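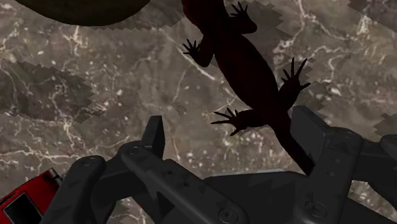 Cadik sells its simulation package to people who want to train a robot arm before they can afford to own one. It runs on an ordinary desktop PC, costs 2,000 a year for a small team, and comes with a library of 1,566 household objects. I have been using it since the December release, mostly on the kitchen scenes.

Setting up is quick. You pick a room, a worktop and a gripper, then tell it how much clutter you want. The worktops come in wood or stone, and the marble is the one I kept going back to, as its veins give a vision system plenty to get wrong.

The library is a mixed bag, in a useful way. Cups, cans and forks are there, as you would expect, and so are toy cars and a lizard with its legs spread out. The lizard is the hardest thing I tried. It is nearly black, it lies low, and its toes are very thin. My first policy managed 6 clean picks before it started pushing the thing along the counter. 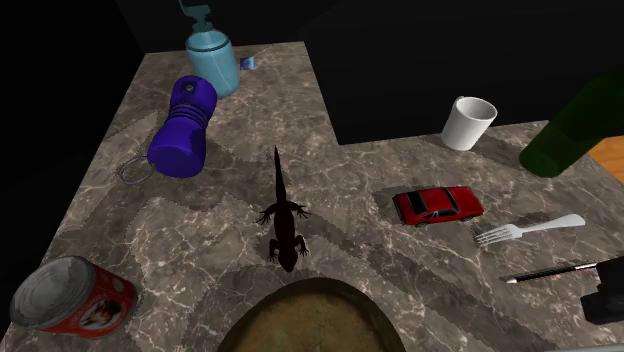

Rekha Goel, who runs the training side at Bhatia in Porville, has logged 812 hours with the package. She likes the clutter settings but turns the spacing down. "The default leaves too much room between things," she told me. "Our customers' kitchens don't look like that."

The weak point is the lighting. Shadows have blocky, stepped edges, and they are easy to spot on the marble. Poonam Maurya at Cadik says a fix is planned but would not give a date. Mokus, the main rival, has softer shadows but a much smaller library, and charges extra for each gripper.

Support is by email only. My two questions were answered the same day – one of them properly. Licences can be moved between machines, but you have to ask first.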